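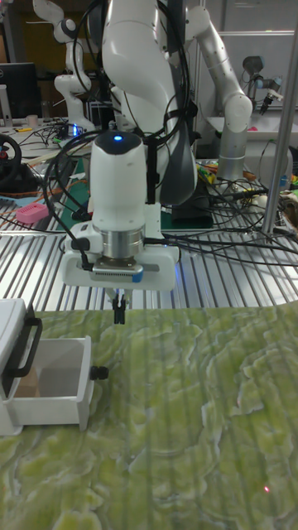 Small Drawer Cabinets: Frequently Asked Questions

Information on the selection, cleaning and upkeep of small tabletop drawer cabinets supplied through the Presine Household Storage Service. Questions that are not answered on this page may be sent to the service desk at the Zikcombe branch.

Which cabinets does this page cover?

The page applies to all small cabinets intended to stand on a table, counter or shelf. It does not apply to floor-standing chests or to cabinets fixed to a wall. The current catalog lists 1,146 cabinets and replacement parts, and the large majority are available in white.

How do I choose a place for my cabinet?

Choose a level surface that will hold the weight of the cabinet when every drawer is full. Leave enough clear space in front for the drawer to open to its full length. A cabinet placed near the edge of a table should be turned so that the drawer opens over the table and not over the floor.

Can a cabinet be placed on a polished or stone-patterned tabletop?

Yes. Felt pads are recommended on any surface that scratches easily. Please lift the cabinet when moving it - sliding it may leave marks even when pads are fitted. Replace pads when they become thin or collect grit.

What is the difference between a knob and a loop handle?

A round knob takes up little room and suits light drawers that are opened with two or three fingers. A loop handle gives a fuller grip and is preferred by many customers with reduced hand strength. Both types are offered in black, and either may be ordered as a replacement. Please measure the existing screw holes before ordering, as knobs use one hole and most loop handles use two.

How much weight may I put in a drawer?

The limit is printed on the instruction sheet supplied with each model. For the Visia range it is 6 pounds per drawer, spread evenly across the bottom. Heavy items should go in the lowest drawer.

My drawer does not close completely. What should I do?

Empty the drawer and check behind it for items that have fallen over the back. If the way is clear, remove the drawer, wipe the runners with a dry cloth and replace it, keeping it straight as it enters the cabinet. Do not use cooking oil or spray lubricant. A drawer that still does not close may be brought to the service desk for inspection.

How should I clean the inside?

Remove the contents and wipe the bottom and sides with a soft, slightly damp cloth. Light-colored drawer bottoms show ink and coffee stains readily, and these are best treated the same day with mild dish soap. Leave the drawer open until it is fully dry.

Are liners available?

Liners are sold in packs of 20 and can be trimmed with household scissors. The Bråten liner has a non-slip backing and is suited to pens, keys and sewing supplies. Liners that have been trimmed cannot be returned.

May I stack one cabinet on another?

Only models marked as stackable may be stacked, and no more than two high. Open one drawer at a time, as a stacked pair may tip forward when both are extended.

How do I order a spare drawer?

Please provide the model number, which is found on the underside of the cabinet. Spare drawers are supplied without handles unless a handle is requested. The general parts list, with 2,583 entries, may be consulted at the Zikcombe service desk during opening hours.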